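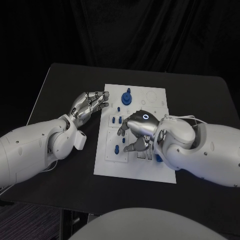
The Farnent Racecourse Veterinary Program completed its second reporting period under the Vahidi Foundation grant on schedule and within the approved budget. The grant supports pre-race soundness checks, the training of course veterinary staff, and a shared injury register for jump racing at four tracks. Staff training moved during the period to the demonstration room at Vurnov, as planned. The move has had no effect on the cost of the training line.

Pre-race checks

Between the opening of the season in September and the close of the reporting period, program veterinarians carried out 3238 pre-race checks. Of these, 237 led to a second examination on the day of the race. Trainers were informed in writing in every case, and the stewards received a copy before declarations were confirmed. The form used for second examinations was shortened in the fall after course veterinarians reported that it took too long to complete on days with full fields.

Cooperation from trainers has been good at three of the tracks. At Vosex Park, the stabling area is a long walk from the examination boxes, and several runners arrived after the agreed time. The clerk of the course has offered two boxes closer to the parade ring. We expect to have the use of them before the spring meeting, subject to drainage work on the yard surface.

Injury register

The register now holds 578 entries. Each entry records the going, the type of obstacle where one was involved, the horse's age, and the number of days since its last run. Entries made in the first period did not always include the last of these items, and Harish Salian, our data manager, has been working through the older records with the stables concerned. Most of the missing dates have been recovered. The rest will be marked as unknown and left out of any analysis of rest periods.

We had planned to open the register to outside researchers during this period. That step has been put off until the data-sharing agreement has been signed by all four tracks. Two have signed. The other two have asked for a change to the clause on naming individual yards, and a revised draft was sent to them in January.

Staffing and training

Apolline Vidal joined the program as senior veterinary officer, filling the post that had been open since the summer. She has taken over the training schedule and has rewritten the module on tendon injuries. Attendance at training days was satisfactory, although one session had to be moved when an abandoned fixture was restaged on the same date.

Budget

Spending on salaries was slightly below plan as a result of the open post. Travel was above plan, mainly due to the extra visits to Vosex Park. We request permission to move the unspent salary funds to the travel line. No other changes to the budget are requested.

Next period

The work planned for the next period is the completion of the data-sharing agreement, the first written analysis of falls by going and obstacle type, and a review of the check procedure for horses running twice within seven days. A draft of the review will be sent to the Foundation for comment before it goes to the tracks.

Submitted to the Vahidi Foundation, 28 February 2020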